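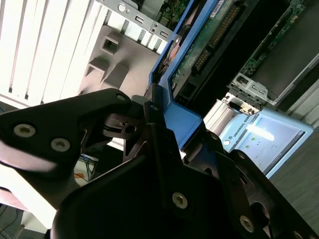
Quanto se deve reservar para peças de desgaste quando se compra a segunda célula de desmontagem?
Treze por cento do preço do braço e da garra, no primeiro ano. Depois revemos o valor com os consumos da primeira célula.

Caderno da oficina, Trirnthorpe
7 de janeiro de 2018
Escreve: Akosua Amissah

Comecei hoje a lista de compras para a segunda célula. O Kwaku Abugri pediu-me uma versão que se possa ler sem eu estar ao lado, por isso escrevo com frases completas e peço desculpa pelos erros de português que ficarem.

O braço não discuto. Fica da mesma marca, Universal Robots, porque os programas e a formação já estão pagos e a consola é a que toda a gente aqui conhece. O que está em aberto é a garra, a placa de suporte das peças, a estrutura de alumínio e os cabos.

Garra. Temos duas propostas, uma da Tasus e outra da Cova. A da Tasus traz os dedos já montados e um jogo de parafusos de reserva. A da Cova é mais barata, mas os dedos vendem-se à parte e o prazo de entrega é de 42 dias. Perguntei às duas firmas se vendem só as placas laterais, sem o corpo. A Tasus respondeu que sim. A Cova ainda não respondeu.

Dedos de reserva: pôr no orçamento dois jogos, não um. Em outubro ficámos parados à espera de um jogo e esse custo não aparece em nenhuma folha.

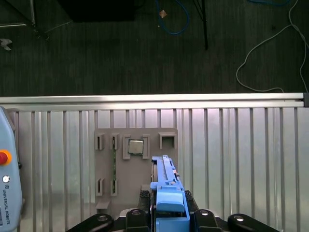
Tempo de leitura: 3 minutos

Placa de suporte. A que usamos tem ranhuras em relevo e uma moldura quadrada para o processador, e fica encostada ao painel de alumínio. Para a segunda célula quero a mesma disposição, mas feita fora. A Asante pede 117 euros por placa e 253 euros por um conjunto de três, com o desenho fornecido por nós. Proponho o conjunto. O desenho tem de ser corrigido antes: a folga das ranhuras estreitas está só no meu caderno e não no ficheiro.

Falta decidir se encomendamos a moldura do processador como peça separada. O Kwaku acha que sim, assim troca-se só a moldura quando muda o modelo. Eu tenho dúvida, porque mais uma peça aparafusada é mais uma coisa para alinhar. Deixo as duas opções na folha.

Peças de treino. Os suportes azuis dos discos são um problema de compra aborrecido. Vêm com os computadores usados e ninguém os vende sozinhos em quantidade pequena. Se comprarmos 13 máquinas do mesmo lote, ficamos com suportes, placas e módulos de memória suficientes para as duas células. Pedi preço do lote, com transporte incluído.

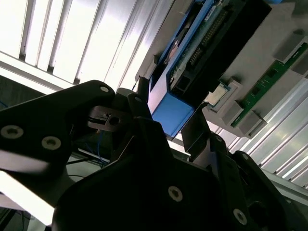 O transporte, aliás, tem de ir numa linha própria. Na primeira célula ficou misturado com o material e depois não foi possível comparar as propostas.

Estores. Com o sol baixo a luz entra forte por trás da bancada e a câmara do pulso sofre com isso. Antes de pedir uma câmara melhor, quero o preço de um tecido opaco para as janelas. Se não resolver, voltamos à câmara, mas ela não entra nesta fase.

Cabos: calha fechada para a parte que acompanha o braço, e etiquetas nas duas pontas. Comprar comprimento a mais.

Por fazer:
- insistir com a Cova sobre as placas laterais
- passar a folga das ranhuras para o ficheiro e mandar à Asante
- medir as janelas
- Kwaku: confirmar se a garantia do braço começa na entrega ou na instalação

O total ainda não escrevo. Faltam dois preços e prefiro uma casa em branco a um número que depois alguém copia para o pedido.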